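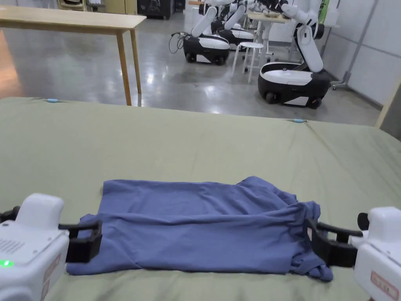 What is the Zitley facility? It is a small export credit line for companies that sell goods to another country and must wait for their money. It is managed by Dremetti, a regional development lender, and it is paid for by several partner banks together. Most of our borrowers make simple goods, for example furniture parts, packed food, or a blue-violet piece of clothing like the one folded on the green cloth here. The buyer often pays 60 or 90 days after delivery, but the workers and the suppliers must be paid now. The facility lends money for this time between.

Who can apply?

Any company registered in a member country which has been exporting for at least one year. You do not need to be large. The smallest borrower at this moment has 16 employees. Sole traders can also apply if they keep proper accounts and have a signed order from a foreign buyer.

How much can I borrow?

The minimum is 500 dollars and the maximum for a first loan is 36 thousand dollars. After you have repaid the first loan on time, you can ask for a higher limit. The decision depends on your orders and on your repayment history.

Why does a development lender do this, and not a normal bank?

Normal banks do it too, and if your bank offers you good conditions, please take them. But many banks do not like small foreign orders. The cost of checking a buyer in another country is almost the same for a small order as for a very big one, so the small exporter is refused or pays a high fee. Dremetti shares the cost of the checking between all the partner banks.

In which currency is the loan?

In dollars or in your local currency. You choose when you sign, and you cannot change it later. If your buyer pays you in dollars and you borrow in local currency, you carry the exchange risk yourself. Please think about this carefully - in February we had several questions from borrowers who had not expected such a large movement in the rate.

Is there a fee?

There is one fixed fee of 800 dollars for loans above the first level, and no fee for the first loan. Interest is calculated by the day. There is no penalty if you repay early.

What documents must I send?

- the signed order or contract
- your registration certificate
- accounts for the last full year
- the name and bank details of your buyer
- an insurance paper for the transport, if the goods travel by sea

Copies are enough for the first check. The originals are needed only at signing.

What happens if my buyer does not pay?

You remain responsible for the loan. However, you can buy separate cover from Visser, our insurance partner, before the goods leave your country. The cover cannot be bought after shipping. If you have the cover and the buyer fails, Visser pays the partner bank directly and you pay only the part which is not covered.

Is the facility the same thing as the Bumis program?

No. Bumis gives long loans for machines and buildings. Zitley gives only short loans against orders. A company can have both at the same time, but the same invoice cannot be used as security two times.

Can the member governments decide who receives a loan?

No. Governments have seats on the board and vote on the yearly budget and on the list of countries. Single loans are decided by the credit office. If a public official has an interest in your company, you must write this in the application form.

I was refused. Can I apply again?

Yes, after three months, or sooner with a different order. The refusal letter gives the main reason. You may also write to Aldana Alarcón at the borrower desk, who can explain the letter but cannot change the decision.

Answers last checked: 2018-05-05

Comments (3)

Exporter_south: Is a letter of intent accepted in place of a signed order? My buyer is slow with signatures.

Borrower desk: Unfortunately not for a first loan. From the second loan we can look at it.

M.K.: The part about currency is useful, I wish I had read it before I signed.

Contact the borrower desk | © Dremetti 2018 | Back to top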